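Can a machine put the dishes away yet?

A reader wrote in after the February issue to ask when she can stop folding her own towels. I get some version of this question every month (usually from somebody with kids, and usually typed late at night, I suspect) and I've been dodging it because I didn't have a good answer. Well, I've spent the past few weeks pestering people about it, and I have half an answer, so let's go!

First, some good news for anybody who runs a small shop. The boring jobs are going fine. I drove out to Grestport to see a little packaging outfit that fills jars of spice rub, and they've had an arm on the capping line for a couple of years now. It picks up a lid, sets it on a jar, gives it a twist, and moves on. It did that the whole time I was standing there eating their free pretzels. The lids are all the same and the jars come down the line in the same spot, and the arm doesn't have to think about anything. If your chore looks like that, you can buy your way out of it today.

My kitchen does not look like that. My kitchen has a plastic colander with a mug stuck in it, and one of those floppy silicone lids that won't stand up, and a wine glass leaning on everything. I tried to write down every decision I made while emptying the dishwasher one morning and gave up before I'd finished the top rack. You tilt a cup to dump the puddle out of the bottom. You notice the spatula is still greasy and put it back. You hold the cabinet door open with your elbow. I'd never thought of that as skill, and now I can't stop noticing it.

So what are people doing about it? Mostly they're starting a lot smaller than a dishwasher. The part I find most interesting is two-handed work, which is where so many chores get hard. Opening a bag takes two hands. So does folding a pillowcase, or pulling apart two yogurt cups that have stuck together, or peeling the backing off a sticker. One hand holds and the other one does something, and each has to know what the other is up to. With one arm you can pick and place all day long, but you can't do much with a zipper.

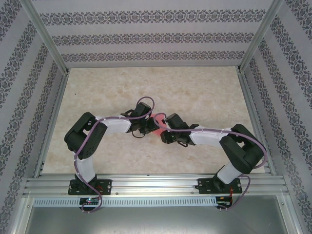
The group I've been following on this is called Breltis, and they work on nothing but small two-arm jobs. Their whole approach is repetition. Somebody guides the arms through a job by hand, the computer records it, and then they do it again, and again, with the thing nudged over a bit or turned the other way. For their first real job, which was simply passing a small part from one gripper to the other, they recorded 3,233 tries. I read that number and had to go lie down. My toddler nephew learned to hand me a block in an afternoon (then he learned to throw it at me, but still).

They told me the handoff is harder than it sounds, and after trying it at home with two pairs of kitchen tongs I believe them. If one side lets go too soon, you drop the thing. If it hangs on too long, the two sides fight, and something bends or goes flying. Your fingers feel that little tug and sort it out for you. A lot of these smaller arms have no feeling in the fingertips at all, so the computer has to work it out from the camera picture and from how hard the motors are pushing. Try the tongs thing, by the way. Use a grape. It's a great party game and your floor will suffer.

The other big change is price. The kind of arm you see in a car plant still costs more than my car, but the small ones on the hobby end have gotten cheap enough that a community college or a serious garage tinkerer can have a pair. They aren't strong and they aren't fast. You wouldn't ask one to lift a cast iron pan. But for practicing a grip, over and over, who cares? If one burns out a motor you swap the motor and keep going, and you haven't wrecked anybody's budget.

Now for the less fun part. I also sat in on an online demo from Skollside, who are selling a laundry folding machine they call the Sial. It'll cost you $4,000, and you feed the clothes in one at a time, right side out, buttons done up, no socks and no fitted sheets. I'm sorry, but that's most of the job! By the time I've turned a T-shirt right side out and smoothed it flat, I'm three seconds away from having it folded. They ran a load of 48 pieces and it did a tidy job on the towels, I'll give it that. A motel might want one. I asked about hoodies and they said hoodies are coming.

If you're shopping, or just dreaming, here's what I'd ask any salesperson. What happens when it drops something? Who picks it up? Can it do the job with my stuff, on my counter, with the lights the way I keep them? Ask to see five runs in a row with no cuts in the video. One nice clip doesn't tell you much, and I say that as a person who has posted exactly one photo of a pie that came out right.

My own guess, and it's only a guess, is that small shops will see useful two-arm machines well before any of us do at home. Bagging, sorting, putting little parts into little trays, that sort of thing. A shop can clear off a bench and keep it clear. I can't keep a bench clear for the length of a phone call. At home I think we'll get one odd chore at a time, the way we got the robot vacuum, which I love dearly and which got stuck under the couch again this morning.

So, to my towel reader: keep folding, sorry. I'm hoping to get back to Breltis later in the year, when they say they'll be trying cloth, and I'll bring one of my own dish towels along and see how it goes. If any of you have a machine doing real work in your shop, even something homemade and ugly, write and tell me what it does and how often you have to rescue it. I'd love to come see it, and I'll bring the pretzels.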